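Bagging and storing soft goods in zip-top bags

Zip-top bags fail in storage for two reasons: trapped air and an incomplete seal. Both are avoided at the filling stage. The notes below apply to modelling clay, play dough, small cloths, sponges and similar soft items kept in a drawer or pantry.

Bag size. Choose a bag that leaves 8 cm of free film above the contents once they are flat. Less than that and the zip is pulled out of line as it closes. More than that and the spare film holds air that has to be pressed out.

Work surface. Use a hard, smooth benchtop, wiped and dry. Crumbs and grit get carried into the track on the underside of the bag and stop the two halves from meeting.

Opening. New bags cling along the film. Pinch the bottom corner, hold the bag upright and roll the lips apart between thumb and forefinger. Don't pull on one side of the zip only, as this stretches the track and it won't seat properly afterwards.

Coloured zips are easier to check than clear ones. With a light blue track, any gap along the line shows up against the film.
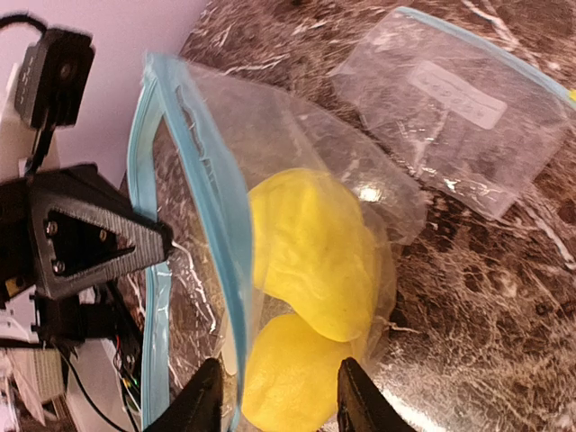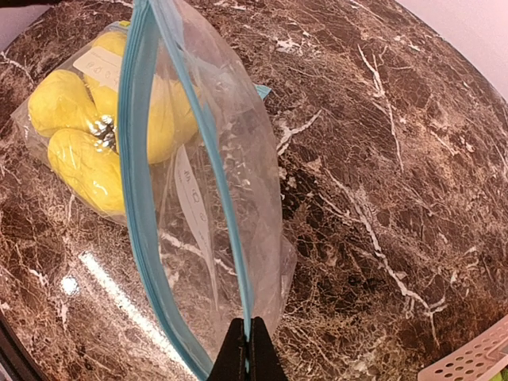

Can a bag be used again for a different item?

A bag that has held dry goods can be reused for anything non-food. Turn it inside out, wash in lukewarm water with a drop of detergent, rinse, and stand it over a jar for 18 hours. Discard it if the track has whitened or split. Bags that have held clay or dough should stay with clay or dough, as residue in the corners transfers colour.

Closing. Lay the bag flat. Press from the base towards the mouth with the side of the hand. Seal from one end, stop 15 mm short of the other, press again, then close the gap. Run a fingernail along the full length of the track.

Labels. Write on the printed panel, if the bag has one, before filling. Ballpoint skips on film; use a fine permanent marker. Record contents and month, e.g. "Clay, January".

Storage. Stand filled bags on edge in a shallow tub, zips up, no more than 20 to a tub. Stacking them flat puts load on the lower seals. Keep clay away from the oven and out of direct sun.

Checking. Go through the tub every few months. Firm spots at the edge of a lump of dough mean air is getting in: knead in a few drops of water and change the bag.

Last updated September 19, 2018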